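4.2 Kitchens, breakfasts and the long walk back from the finish

We come now to the part of the study that gave us the most pleasure to carry out, and which we had very nearly left out of the original plan. When we first wrote to the organisers of the Gratolden charity run, our interest was in the running itself: who signed up, who trained, and who came back the following year. It was Khrystyna-Mariia Hnatiuk, then in charge of welcoming first-time entrants, who gently suggested that we were looking in the wrong place. If we wanted to know why people returned, she told us, we ought to ask them about breakfast.

She had good grounds for saying so. Of the 500 entrants who were sent our questionnaire, 283 returned it with the open question filled in, and a great many of those answers dealt with the hours before and after the run and hardly touched on the course at all. People wrote about lifts shared from Prasitz, about borrowed gloves, about a neighbour who got up at half past five to make porridge for a house full of nervous beginners. One woman from Ivov gave us two full pages on the subject of soup. We have kept every word of it, though only a few lines can be quoted in this section.

The pattern was strongest among those who had entered through the supported places scheme, which pairs a runner with a disability or a long-term illness with a companion who trains alongside them. For these pairs the home kitchen was very often where the arrangement began. They met there on a Friday evening, talked over the weekend's distance, and ate something together. Several companions said that they had felt shy at first and that having a job to do with their hands — drying up, warming a plate of leftovers — had made the talking easier.

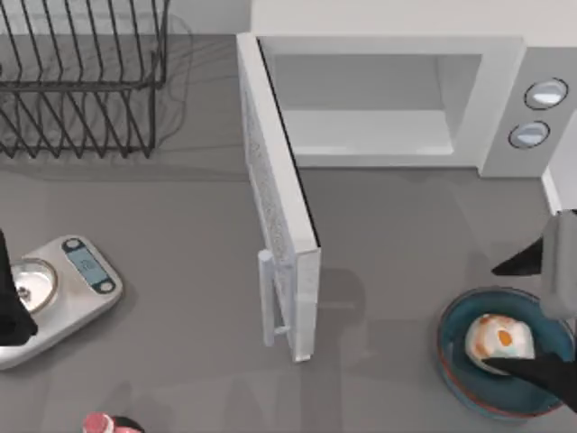

Figure 3. Kitchen worktop with dish rack and microwave oven (computer rendering).

We should say a little about how these accounts were gathered, as the method changed part of the way through. To begin with we asked pairs to keep a written diary for the whole of the training period. This worked well for some and badly for others, and by December we had a rather thin pile of notebooks, a good number of which stopped after the second week. We therefore offered a choice between the diary and a conversation of up to an hour, held wherever the pair felt comfortable. Fifteen pairs took up the offer of a conversation, and most of them asked us to come to the house.

Those visits taught us a good deal. Lu, a small town with one main road and a steep hill at either end of it, sends a surprisingly large group to the run each year, and we had supposed that this was down to the running club there. The pairs we met in Lu hardly mentioned the club. What they did mention, again and again, was a habit of leaving the back door open on training days so that anybody passing could come in for tea. Two of the companions had been drawn into the scheme in just that way, having called in for a cup and gone home with a training plan.

It would be wrong to make too much of this. Our sample leans towards people who enjoyed themselves, and those who dropped out in the early weeks were much less likely to write back to us. There were also pairs for whom home was the last place they wished to meet, whether for want of room or for reasons they preferred to keep to themselves, and who did very nicely with a bench in the park and a flask. One man told us he had never once seen the inside of his companion's house and thought none the worse of her for it.

Even so, the link between shared meals and a second entry held up when we went back to the sign-up records. The run raised 3,753 in small donations through the supported places alone, and the pairs who described eating together on a regular basis were well represented among those who came forward to raise money again. We return to the question of giving in Section 5, where the donation records are set beside the diaries, and where the soup from Ivov makes a second and rather longer appearance.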